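The Long Middle of "Böttcher"

By Viera Doležal
September 16, 2019

I have now seen "Böttcher" twice, which puts me in a small club, and I would like to speak up for the forty minutes everyone else wants cut.

You know the part, or you know of it. The old man has left the hotel. His daughter has not yet called. For most of an hour he rides buses, eats soup and tries to return a coat. The woman next to me at the Likach used this stretch to answer her mail, and by the look of it she was behind.

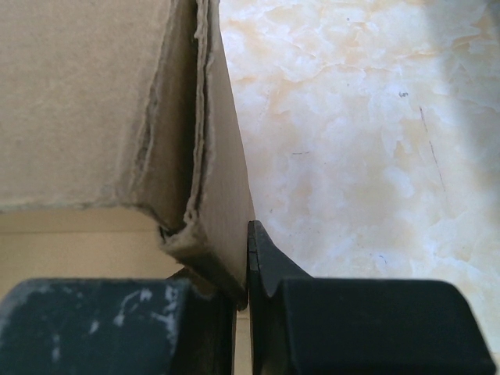 Still, that coat is the best thing in the movie. He bought it for a funeral that was called off. The clerk wants a receipt, he wants to tell her about his brother, and both of them are very polite. A busier director would have given us a flashback and a cello. We get a clerk looking at the clock, and I cried into a napkin that had mustard on it.

My complaint is with how we talk about slow movies. We treat them like flossing. Reviewers who liked "Böttcher" called it "demanding," a word that has never sold a ticket, and the ones who hated it said nothing happens. Plenty happens. A man of 80 or so gets on the wrong bus and is too proud to get off. Compare "Skimier," which I sat through in January, where some 600 buildings fall down and I could not tell you the name of one person inside them.

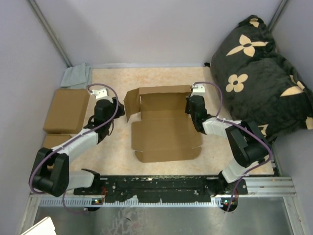

Two arms and a flattened box at the table.

I will admit the ending is a mess. The daughter arrives with a speech that sounds as if it was written by the studio's lawyers, and the last shot goes on so long that the man behind me said "okay" out loud, twice. Cut that, by all means.

But leave the buses. The Likach has 34 seats in its smaller room and I counted four of us in there. The movie plays through the end of the week, and then the room goes to "Fistlow," which has a talking dog.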